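Magazin > Menschen & Räume > Interview

Eine Halle, viele Ecken
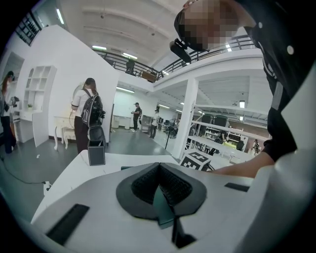
Arbeitsbereich unter der Galerie, links Spiegel und Konsoltisch

Dragica Dimitriou richtet Räume ein, in denen gearbeitet und ausprobiert wird. Für Clilteo hat sie im Juli eine Halle mit 300 Quadratmetern übernommen. »Vorher stand dort fast nichts«, sagt sie. »Man hörte jeden Schritt.«

Begonnen hat sie mit der hohen weißen Trennwand. Der Schreibtisch davor sollte nicht nach Büro aussehen, deshalb hängt darüber ein Wandregal mit Bogennischen. Die kleine Grünpflanze darauf hat Vy Lý mitgebracht. »Ich hätte dort Bücher hingestellt«, sagt Dimitriou. »Die Pflanze ist besser.«

Beim ovalen Spiegel gab es Diskussionen. Peadar Noonan wollte ihn am Eingang haben, sie neben dem Schreibtisch, über dem weißen Konsoltisch mit den geschwungenen Beinen. »Wir haben ihn zweimal umgehängt.«

Unzufrieden ist sie mit dem Strom. Zu der Steckdosenleiste läuft ein Kabel quer über den grauen Boden. »Das muss in einen Kanal. Der ist bestellt, seit drei Wochen.«

Die Galerie mit dem schwarzen Geländer bleibt, wie sie ist. Von oben, sagt Dimitriou, sehe man am besten, welche Wege die Leute wirklich gehen. Danach will sie die Tische noch einmal verschieben.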